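Panura equipment planning, 7 January 2025. This thread sets out our budget position on garment-folding stations.

1/ Two suppliers, Casano and Anovar, have submitted quotes. The Casano quote is $1,692 per station – table and delivery excluded.

2/ The work at hand:
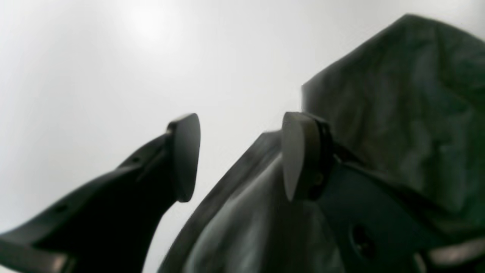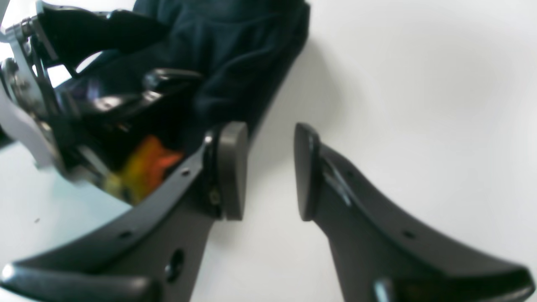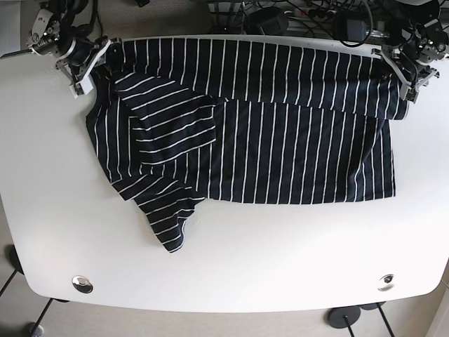 Grippers and cloth; in the last picture, two arms hold a striped garment by its top edge.

3/ We have set aside $1,000 for spare gripper parts and $100 for cable covers. Both lines are new this year.

4/ Departments wishing to request a station should write to Sadia Cheema. Orders will be placed in February.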